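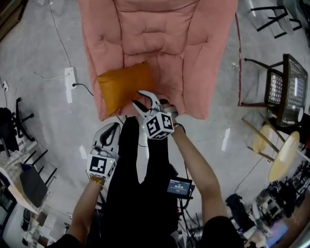 Vol. 2, p. 553

3.2 Setup and care of the hand-held units

The recording station at Cultunthorpe uses a pair of hand-held grippers, one for each hand, worn and carried by a single operator. Each unit has two curved fingers with black grip pads and a white cube fixed to the body. The faces of the cube carry black-and-white square markers, and the position of each hand is worked out from these markers during processing. The operator also wears a small display on a rig at the front of the body, so that the readout can be checked without setting the grippers down.

The station was put together by Radu Vasiliu and the first author in September and has stayed in the same layout, apart from the furniture, which is moved between tasks. The task reported in this section is handling a square cushion on a quilted pink armchair. We chose it because soft items gave us the most trouble in the earlier Plurkinmont trials. A cushion folds when it is squeezed, and the fold often covers the pad that is holding it.

Figure 4. Hand-held units at the armchair task, right unit open near the front of the seat, marker cubes on both units.

Before a session the operator goes through a short routine. The pads are wiped with a dry cloth and checked for lifting at the corners. Both fingers are opened and closed fully, and the stops are listened to - a click at the closed end means that a screw in the finger mount has backed out. The marker cubes are then pressed by hand from the side. Any play in a cube shows up later as a shake in the recorded hand path, and we lost most of one early batch to a cube that had been put back with one screw missing. Cubes are now marked with a paint line across the joint, so a turned cube can be seen at a glance.

The wrist straps are adjusted last. If the strap is loose the unit rolls in the hand when the fingers close on something thick, and the operator tends to correct for it with the elbow. Cables from the body rig hang free below it and need enough slack for the operator to lean over a low seat. Power for the chargers comes from a strip on the floor. In the first layout the cord crossed the walking path, and it was moved to one side after it was pulled out twice in the same afternoon.

3.3 Pad wear and replacement

Pads were the part that needed the most work. The supplier, Eson, ships them in packs of 200, and we began by changing them only when an operator complained. This was too late. A worn pad still holds a rigid box, but fabric slides out of it slowly, and the operator makes up for the slip by squeezing harder, which changes the recorded closing width. We then tried a fixed interval of 1,000 closings per pad. For fabric work this was still too long, and the interval in use now is about half of that. 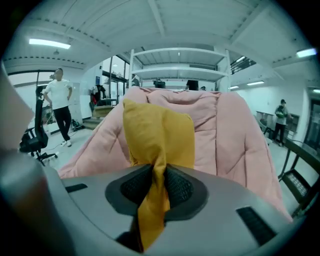
Figure 5. Yellow pillow clamped at the pad of one unit, as seen from the camera on the gripper.

The view from the unit's own camera is useful for checking a grip on soft items. When the fabric is held through the middle of the pad, it rises as a tall fold above the grip, and the loose end hangs down in front of the body. When it is held at one edge of the pad, the fold leans over and the pad wears on that side first. We look at a few of these views at the end of each session and note which side is going. Uneven wear on one unit only has usually meant a bent finger. The finger is taken off, laid on a flat plate and replaced if light shows under it. We do not try to straighten it.

To change a pad, the old one is peeled from the narrow end and the bed is cleaned with alcohol and left to dry. The new pad is set down from the middle outward. The closing width must then be zeroed again. Skipping this step gives a small constant error that is easy to miss, and we found it in two sets of recordings only when they were compared with older ones.

The camera cover glass is cleaned at the same time. Lint from cushions collects along its rim, more so with brushed fabrics, and a soft brush takes it off better than a cloth.

Related items
Jitaru: Marker cube mounts for hand-held units, a short note
Zeroing finger width after service
Plurkinmont trials, part 2: rigid boxes

Reader comments (3)

mkl_bench, 23 Jun 2026
Did you try screw-down pads? We gave up on adhesive ones because the corners kept lifting.

R. Vasiliu
We did, for a short time. The screw heads caught on knitted covers, so we went back to adhesive.

tessel
The paint line on the cube joint is a good tip. Same trick works on the finger mount screws.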